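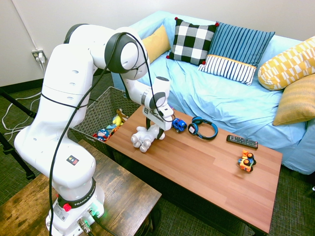

The arm at our coffee table, fingers closed on the white plush, toy basket alongside.

From: Adeleke
To: Pelico users list
Subject: Re: [pelico-users] Tidy-up results, and how you pick the demos

Hello all,

Thank you for the kind note, and sorry it has taken me a while to get back to you (April got away from us, as it does every year). I'll answer in pieces below your message and then ramble a little, if you'll forgive me.

> We have been following the Notimstead posts with a lot of interest at
> Skarport. You wrote that you throw out part of your demonstrations
> before training and that the policy gets better. How do you decide
> which ones to drop? And does it still hold when the toys are soft?
> Our own soft-toy grasps are the weak spot by a long way.

The short answer is that we score each demonstration by how long the hand dithers right before the fingers close. We look at the last stretch of the approach, add up the time spent moving slower than a set speed, and drop the worst ones for each object. It's a very plain rule, and I was a bit embarrassed to bring it to our group meeting, but it has beaten the two learned filters we tried before it.

The numbers you asked for: we recorded 338 demonstrations of the tidy-up task, all on the Franka, all at the same living-room corner. The filter removed 19 of them. That's a small bite, and I didn't expect to see much. We then trained with four seeds on the full set and four on the filtered set, and in every pairing the filtered policy put more toys away. The gap was widest on the plush toys and close to nothing on the little cars, so yes, it holds for soft things, and I'd even say soft things are where it earns its keep!

My guess at the reason, and please do argue with me: with a hard toy car there is one sensible way to get the fingers around it, and everybody driving the arm finds it. A plush with stubby little limbs can be taken by the middle, by an arm, by a leg, and people change their minds on the way down. The policy learns the hesitation along with the grasp and hovers there, closing on nothing much.

> Do you leave the other things on the table during recording, or do
> you clear it?

We leave them. The headphones and the TV remote stay put along with the toys, and the policy is supposed to leave those two alone and send only toys to the basket. We did try a cleared table early on and that policy went for the headphones the first time we put them back, so I wouldn't go that way again.

One warning. The speed threshold depends on who is driving. One of our more careful operators lost 16 perfectly good demonstrations on the first pass, purely for being gentle. We now set the threshold per operator, from their own median, and the counts I gave above are from after that change.

I've put the filter script in the Pelico contrib folder, with the default window we use. It expects gripper width and joint velocities at the same rate, so resample first if yours differ. If you run it on the Skarport data I would dearly love to hear how it goes, good or bad, and especially whether your droppers cluster on the same kinds of toys as ours do.

Warm wishes from everyone at Notimstead,
Adeleke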